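Course Handout, Unit 4
Good practice for service robots in private homes: the bathroom
Prepared by Milagros Ibarra for the operator course, Marar training center
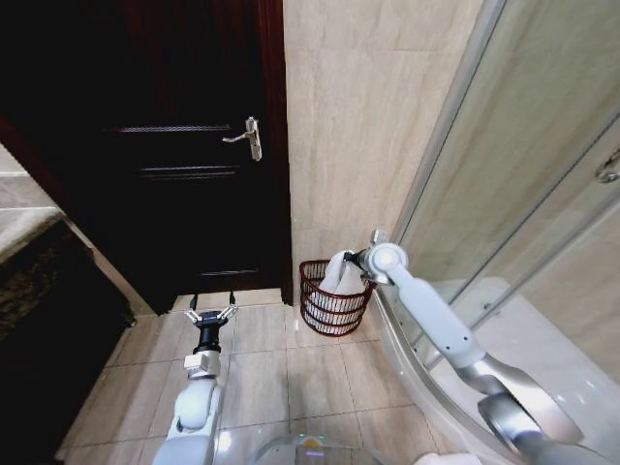

In Unit 3 we spoke about kitchens, and many of you asked why the bathroom has its own unit. The room is small, the surfaces are hard, and the person who lives there expects more privacy than in any other room of the home. The rules for open rooms are still valid, but they are not enough. Please read this handout before the practical session and bring it with you, because we will write on it.

4.1 What kind of rules we are talking about

Students often mix three kinds of documents, so I repeat the difference.

A law tells you what you must do in your country. A standard is written by experts and describes an agreed way to reach safety. ISO 13482 is the standard you will hear about most in this course, and it concerns personal care robots. A house rule is written by the company or the school that runs the robot. In this course our house rules are called the Trikby rules, after the first apartment where we taught. They are stricter than what most operators will meet at work, and you will be examined on them.

When a house rule and a standard say different things, follow the stricter one and write down the difference in your log. Do not decide alone that one of them is old.

4.2 Before the robot enters

A person must always check the bathroom first, on foot. I know that the robot has cameras. A camera does not feel a wet floor under a sock.

Check the floor with a dry cloth at the entrance, in front of the shower and beside the vanity. Ceramic tile with a light shine is difficult to judge by eye, and a reflection of the ceiling lamp can look the same as water. If the cloth comes up wet, dry the floor and wait until a second cloth comes up dry.

Ask the resident if the room may be used now, and for how long. The answer goes in the log with the time. "She said it was fine last week" is not permission.

Decide about the door. Our rule is that the door may be open or closed, but it must never be locked while the robot works, and a person must be able to open it from outside. If the door is closed, tell everybody in the home. A lever handle is easier than a round knob for somebody who has to come in quickly, but a lever can also catch a sleeve or a cable, so keep the arms low when the robot turns near it.

Remove loose bath mats. Remove also anything made of glass that stands on the edge of the countertop.

4.3 Glass, mirrors and polished tile

Glass is the most common cause of wrong distance readings in our exercises. A shower enclosure with a thin metal frame gives the sensors very little to hold on to. A curved panel is worse than a flat one, because the reflection moves when the robot moves. Polished wall tiles add their own reflections on the glass.

For this reason we use a keep-out line. Before the task, the operator marks the glass in the map by hand and adds 17 cm in front of it for the base. The arms may cross the line only in slow mode, and only when the operator has a clear view of both the gripper and the glass.

Never use the glass, the shower door handle or the metal frame as a support point, even for a short moment. They are made for the hand of a person and we do not know what load they take.

4.4 Taking a soft object out of a basket

Our training task for this unit is the towel in the waste basket. It looks simple and it is a good test, because almost every rule in this handout is used in it.

Go down from above. In a corner between a wall and a shower there is no safe path from the side.

Pinch the cloth at a high point. The gripper should take the towel and leave the rim of the basket alone. With a wire basket this needs attention, since the fingertips can enter an opening and close on the wire. If you are not sure what the fingers have taken, open them, go up and begin again. You do not lose points for a second try.

Lift a little and stop. Look if the basket comes up together with the towel. Only continue when the basket stays on the floor. The speed limit for this first lift is 40 mm per second.

Watch the free arm also. This is the mistake I write on the evaluation sheet most often. The operator looks at the working hand and forgets that the other one has an elbow, a wrist and two open fingers near a door. Before the working arm begins, the free arm must be in a place you have chosen, away from the door swing and away from the vanity. If somebody opens the door inward, where will that arm be? Please answer this question aloud before you start.

Do not reach deeper into a waste basket with the robot to see what is at the bottom. There can be razors, and there can be private things. A person does this, with gloves, after asking the resident.

4.5 Cleaning and hygiene

A gripper that has touched anything in a waste basket is dirty until it is wiped, also when the object looked clean. Wipe the fingertips, the fingers and the first part of the wrist. Do not spray liquid on the arm. Put it on the cloth first, and be careful around screw holes and joints.

The same gripper does not go to the kitchen on the same visit. In the Diltitz home, where we do the second practical, the bathroom and the kitchen share a wall and students forget this rule every July. I remind you now.

4.6 Privacy

Recording in a bathroom is off, unless the resident has signed the Zistico form 219 for that visit. The form covers one room and one day. If another person enters, stop the recording and then stop the task, in this order.

The status light must stay visible during the whole visit. Do not cover it with tape because it disturbs you in the mirror. Explain to the resident in simple words what each color means, and leave the printed card with them.

4.7 When to stop

Use the stop button, and not the pause in the software, in any of these cases:

a person or an animal comes into the room
you hear contact with glass or tile
the basket tips or moves with the towel
you see or suspect water on the floor
you lose the view of either gripper

After a stop, walk into the room and look. Do not restart from the chair.

4.8 Preparation for the practical

Work in groups of 2. One person operates and the other stands at the door with the stop button, then you change. Each of you writes an own log, also when the run was the same.

Bring two dry cloths, a pair of gloves and shoes that do not slip. Read the section on pinch points in the manual of your robot again. We begin at 8:30, and the check of the floor is part of the evaluation, so please do not do it before I arrive.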